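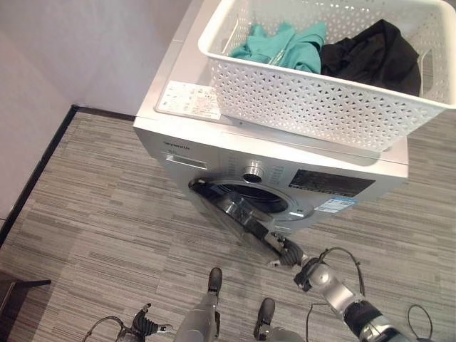 4.2 Resting surfaces in the laundry task

In the coding scheme, a resting surface is any horizontal surface on which a load, or the container holding it, is set down between two stages of the task. The floor counts as a resting surface, as does the top of the machine. A drying rack does not, and is treated in Section 4.4. The definition follows the pilot work in Pacheco, where the earlier term "worktop" caused disagreement between coders in homes in which laundry was done outside the kitchen.

The top panel of a front-loading machine is the surface closest to the door, and it was coded separately from other furniture for that reason. In the arrangement shown in Figure 3, a rectangular plastic basket with perforated sides stands towards the right of the panel and extends past its right edge, while the round door is open. The basket holds two crumpled garments, one teal-green and one black. The instruction sticker on the panel lies to the left of the basket. Placements of this kind were coded as "top, overhanging". The code applies whenever any part of the base or side of the container passes the edge of the panel, whatever the size of the load. Coders were asked to leave the code blank where the edge could not be made out.

Floor covering was entered on the same sheet. Carpet, as in Figure 3, was given its own value, and pattern was noted only where it helped to identify the room in later entries. Distance from the machine to the nearest wall was left out of the final sheet after Lleucu Bowen and Custódio Macedo, coding the same material independently, found that they were measuring from different points on the casing.

Surfaces away from the machine were grouped by material and by height. Height was entered in centimetres, with 90 as the upper limit of the middle band and 110 as the upper limit of the high band. Anything above that was treated as a shelf. Material was entered as wood, metal, stone, textile, glass or other. Glass was added to the list in November, when the Solemier entries were being prepared, and required a further rule on condition.

For glass surfaces, marks in the surface and marks on it were entered in separate columns. The tabletop in Figure 4, round and transparent with a faint grey tint, carries faint scratches as well as smudges and a few fine white specks, and so received an entry in both. 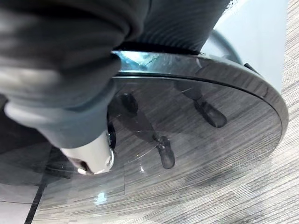
Where the two kinds of mark could not be told apart, coders used the second column and added a query. The floor seen through a transparent top was never entered as part of the surface, although it could be used to settle the floor covering value if no other view was available. Rims and bevelled edges were entered as part of the tabletop.

The sheet allows a maximum of five resting surfaces for each home. Free-text remarks are limited to 600 characters and were not used in the analysis reported in Section 5.

Publications > Nekwood Household Studies > Working Papers > Section 4

Contact the editors | Copyright Nekwood Household Studies | Back to top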